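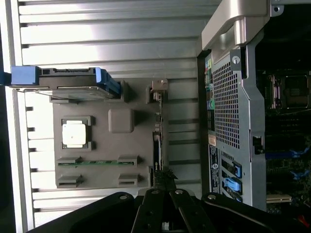 **Fabbri Bescombe**
Secondhand tech columnist, Clemuvstead

1/ Every March my inbox fills up with "certified refurbished" offers. This year it was 13 before lunch. I'd like to know who is doing the certifying.

2/ Take Skendanis, a reseller with a very shiny website. The badge on every listing says "60-point check". I asked for the 60 points. They sent me a brochure with the badge on it.

3/ I asked again. This time I got a list of 41. "Powers on" was there twice, once under electrical and once under general. "Clean box" was a point too.

4/ None of this means the computers are bad. Plenty of old office desktops will run for years. My gripe is paying extra for a word that any seller can print.

5/ And the reviews! 2,154 of them, nearly all five stars, nearly all written the day the parcel arrived. Tell me how it's doing next winter and I'll listen.
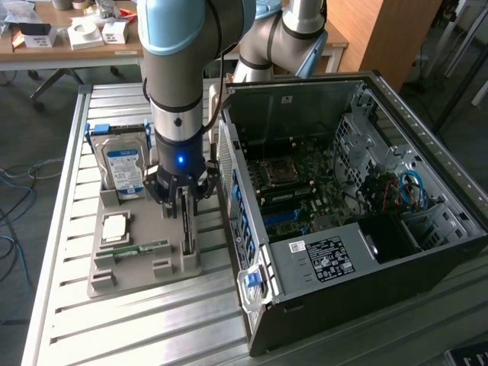 6/ Is a refurbished desktop worth buying over a plain used one?

Only if the warranty is longer and the seller pays the return postage. Otherwise you're buying the same machine with a sticker on it.

7/ Things I'd ask before paying: how many hours are on the drive, was it wiped or swapped, who do I ring if it dies in week three. If the reply is a link to the badge page, I'd keep my money.

8/ Someone will say "you get what you pay for". Do you? I paid the higher price last time and got a power lead for the wrong country - still waiting on the right one.

9/ Skendanis say a full checklist is "coming soon". I've put a note in the diary for the autumn.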